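About Lolivik

Lolivik is a small company that tests whether machines can do ordinary chores, at home and on the shop floor, and writes down the answer. We don't build robots for sale. Companies that do, and companies thinking of buying one, come to us when they want to know what a machine can be trusted with on a normal working day.

Most of the time the answer is "part of the job." We have been at this long enough to think that is a useful thing to tell people, as long as we can say which part.

What we do

Our work falls into two halves. The first is home chores: beds, laundry, dishes, picking things up off floors. The second is shop-floor chores, by which we mean the jobs around a production line that have never been automated because they change from hour to hour. Emptying a mixed bin is one. Bagging soft goods is another, and so is clearing a packing bench at the end of a shift.

The two halves have more in common than they seem to. A blanket on a bed and a padded cover on a packing bench give a machine the same kind of trouble. Neither one has a fixed shape. Pick it up by one corner and the other corners go wherever they like. A person deals with this without thinking, by feel and by habit, and it is hard to put that into a machine that has never handled the thing before.

Much of our home work is done with hand-held grippers. A person carries the gripper and does the chore with it, using the same two fingers a robot would have. If a person can't do the job well with two stiff fingers, we don't expect a robot to, and we say so in the report before anyone spends money on an arm.

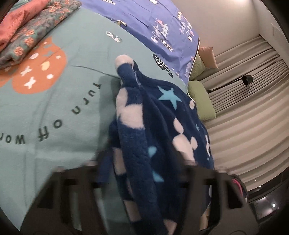

Bed work with a hand-held gripper: a navy fleece blanket on a printed green sheet.

How we started

The company was founded by Ankica Yordanov, who had run the packing room at a textile wholesaler and sat through a good many sales visits. The machines in the videos always worked. The ones that arrived at the loading dock worked on the samples they came with and stopped when the stock changed. She began keeping a notebook of what each machine was asked to do, what it did, and who had to finish the job. The notebook became a service, first for her own employer and then for others in the same trade.

Our first paying customer was Werkport, which runs a repair and returns warehouse. They wanted to know if a machine could sort returned bedding by size and fold it for the shelf. We spent May of that year in their building. The report said that sorting was ready if the tags were facing up, and that folding was not ready at all. Werkport bought the sorting station and kept its folding tables. Both are still in use.

The second was Jakport, a cleaning contractor for short-stay apartments. Their question was about beds, and it is the reason we do so much home work today. We had thought of beds as a simple case. They aren't, and we have gone back to them more often than to any other chore.

Where things stand

People who find this page usually want a plain answer to the question of whether machines can do chores yet. Our answer, as of this writing, is in three parts.

Hard items in known places are close. A machine can take cups from a rack, move boxes of one size, or carry a tote from one bench to another, and it can do this all day if the area is kept clear. We have passed machines for this kind of work and would do it again.

Soft items in known places are coming along. Towels of one size from a neat stack can be folded by machine, slowly. The speed is a problem for a business and less of a problem for a home, where the machine could work while people are out. A cover or a thick blanket is a good deal harder than a towel. It is heavy for its size and hides its own edges.

Soft items in real rooms are not ready. A real bed has more than one layer on it, and the layers don't match.

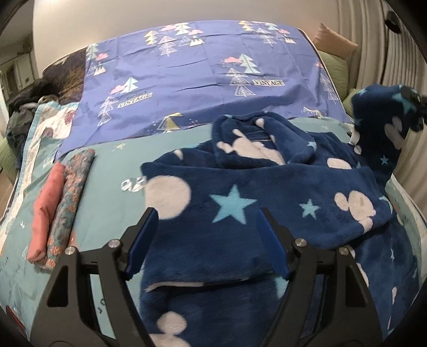

The machine has to decide which edge belongs to which piece of cloth before it can pull on anything. Prints make this harder in some cases, as a camera can mistake a line in the pattern for a fold, or a fold for a line in the pattern. Then it has to choose where to grip. If it pinches too deep it takes the sheet along with the blanket. If it pinches too shallow the cloth slips out, and fleece is worse for this than cotton.

In our last full round of bed trials we ran 76 attempts at straightening a single blanket, using machines from two makers. Most of them ended with a person stepping in. The makers had both warned us that this might happen, which we put to their credit, and both have since asked to come back. We don't publish their names or their individual results unless they ask us to.

How we test

Every chore is split into steps, and each step gets its own result. For a bed, the steps are finding the edge, gripping it, lifting it clear, moving it, and letting go in the right place. We have found that a single pass or fail for the whole bed tells a maker very little. A machine that finds the edge every time and drops it every time needs different help from one that can't find the edge.

We test with used, everyday things. Bedding has been washed and slept in. Bins have been filled by people who were not told a machine would be emptying them. We let the room stay as it is unless something is unsafe. A customer's own floor, with its cables and its parked carts, is always a better place to test than our building, and we travel whenever we can.

A person is always part of the trial. Someone does the same chore by hand, at a normal pace, and someone does it again with a hand-held gripper. The gap between those two tells us how much the gripper itself costs. The gap between the gripper and the robot tells us how much is left for the software to learn. Some of our customers find the first gap more interesting than the second – it is often larger than they expect, and no change of software will close it.
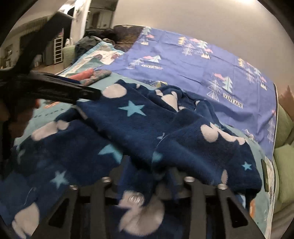
Blanket on the move: the far finger over a gathered fleece, with the duvet cover behind.

Shop-floor work

On the shop floor we look at the jobs around the line more than the line itself. Georgiou, a maker of upholstered seating, has had us in to look at cover handling. Their covers come off the sewing benches inside out and have to be turned, checked, and stacked. Turning is still done by hand. Checking is shared between a camera and a person. Stacking has been done by a machine since our second visit, with one worker looking after it along with her other duties.

That is a fairly typical result. We are rarely asked to look at a job that ends up done wholly by machine, and we have not yet recommended that a customer remove a whole station. What usually changes is the order of the work, or the place where the person stands.

We also look at what happens when the machine stops. A stopped machine on a packing line has to be cleared and restarted by whoever is nearest, and if that takes special training then it is not ready for that floor. This part of the report gets read more than any other.

Who we are

There are four of us. Ankica Yordanov runs the company and still writes the first draft of every report. Two of us plan and run the trials, and the fourth looks after the equipment, the recordings, and the laundry. We hire extra hands for longer projects, mostly people who have done the chore for a living. A hotel cleaner or a line packer will see in a minute what is wrong with a test, and we pay them for their opinion as well as their time.

We take no commission from robot makers and hold no shares in any of them. A maker may pay us for a test, but the wording of the result stays ours. This has lost us some work.

Working with us

If you have a chore in mind, write to us and describe it the way you would to a new employee on the first morning. Tell us what goes wrong with it now. Details such as floor space and shift times can wait until the first call. For home products we need at least one working unit and a person who knows how to restart it. We answer every letter, though it may take a week or two during a trial.

Page last updated December 28, 2022

Share this page (3) | 2 comments

Related pages
Why bedding is harder than boxes
Notes from the Werkport returns floor
Hand-held grippers: how we use them
Georgiou: turning, checking, stacking
What to ask before a robot demo
Contact Lolivik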